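PALLIA OPENS ITS HAND-HELD GRIPPER BUILD TO EVERYONE
For release: March

Hello from the upstairs landing at Koditz, the shared workshop where I've spent far too many evenings this winter! I'm the person behind Pallia, a pair of grippers you hold in your own hands, and I'm very pleased to say the full build notes are now free for anyone to use.

You carry one in each hand and do a job the way you'd like a robot arm to do it later on. I've made 19 versions of the jaw (the early ones were dreadful) and the current one copes with soft stuff like cloth as well as hard stuff like pots.

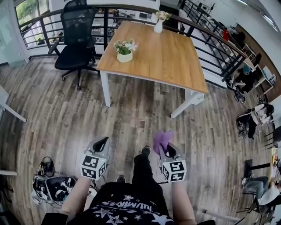

What's in the notes

Drawings for the grey body and the black jaw, a cutting guide for the pads, and the sheets for the marker cubes. Print those at 100 per cent, please. I let my printer "fit to page" once and lost a whole evening to it. There's also a long and slightly grumpy section on cable routing.

The flower vase is my favourite test. Grip it too low and the flowers swing about, grip it too high and you're in the leaves, so you learn to come in from the side with the jaw nice and level. I do it on an ordinary wooden table with whatever light the ceiling gives me.

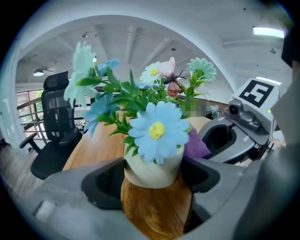 So far I've logged 2,000 tries at table jobs like this, and those recordings go out with the notes. Kofler, the parts shop, has agreed to stock the screws and springs as one bag, and Lenetti is cutting pads for people who can't face doing their own. You can still buy everything loose if you'd rather, and the list says which bits can be swapped.

Come and have a go

I'll be at Koditz from 7 pm on open evenings through March, with both grippers on the table. Bring something awkward to pick up! The notes and recordings are on the Pallia page, and press questions can be left at the Koditz front desk, marked "grippers".

ENDS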